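Search the help pages
Plastic cup keeps tipping over in gray storage bin

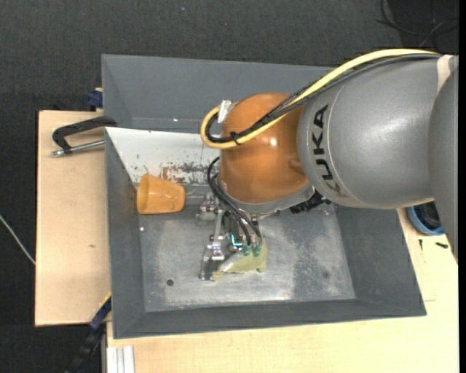 Orange cup on its side in the gray bin.

Tayla Maihi
Big open bin, want to keep kids cups in it. They wont stay upright. Divider? Liner? Dont want to spend much, bin is about 40 cm deep.

Nikau Halliday
Rubber shelf liner. Cut to fit the floor, done. Used Triltex - fine so far, 9 months. Wash it now and then, gets grubby.

Isla Pryor
just lay them all down?? or stack them, thats what we do

Tegan Tapsell
Liner plus a shoebox lid at one end, cups go in teh lid. Cheap.

We use cookies to improve this site. Accept / Manage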